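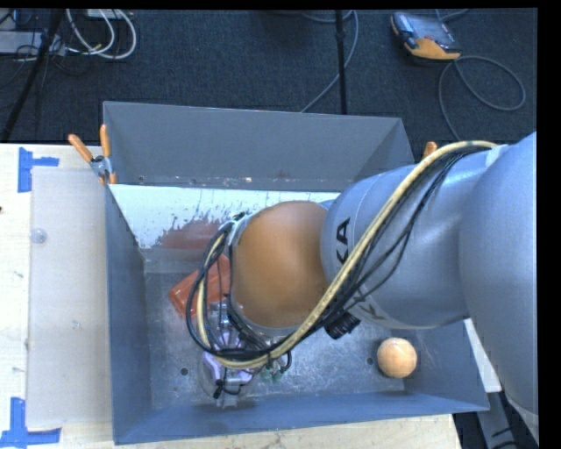 Grodham Bin Set

Contents list and notes for use

Version of Sep 3, 2018

This set describes small household and toy objects lying in an open metal bin. We made it because most object lists we could find were about things standing upright on a shelf, and in a real bin the things lie on their side, roll into a corner or lean on the wall. The first list was written by Paraskevi Rallis in January and has been corrected several times after that.

What is in the set

There are 284 objects and 1005 entries. One entry is one arrangement of objects in the bin. The same object can come back in many entries, and in this case it always keeps the same object number.

Objects are divided in groups by shape:

blocks: rectangular pieces with flat faces, painted or plain
balls: everything that rolls in all directions
rods: long pieces, round or square in section
soft: cloth, sponge, small bags
other: what we could not place

Please note that the group "other" is too large. Christos Karamanlidis has started to split it, but the new groups are not in this version.

The bin

The bin is gray sheet metal, rectangular and open at the top, with walls that slope outward to the rim. It stands on a light wooden tabletop. The floor is flat and has scratches and small round holes. There are reddish-brown stains on the inner face of one wall. Do not enter the stains or the holes as objects. In the first version two annotators did this, and 60 entries had to be repaired by hand.

Because of the sloped walls, a ball placed near the edge normally goes down to the floor. A block can stay leaning. The column "rest" says which of these was noted: floor, wall, or on another object.

Columns

entry: number of the arrangement
object: object number
group: see above
color: one or two plain words, for example "reddish-orange" or "tan"
material: fill in only if you are sure, otherwise leave empty
rest: floor, wall, object
covered: yes if any part of the object is hidden from above

For color we ask to use everyday words. Tania Weerakoon keeps the word list, and new words should be sent to her before you use them.

Known problems

Wooden balls of similar size are easy to confuse. If two of them have exchanged numbers, we probably did not notice.

The objects bought from Gillier are described in more detail than those from Manolakis, where we had no catalog.

"Covered" was filled in strictly by some annotators and less strictly by others.

Corrections

Write to Rafail Karras with the entry number and the object number. Corrections without an entry number take much longer.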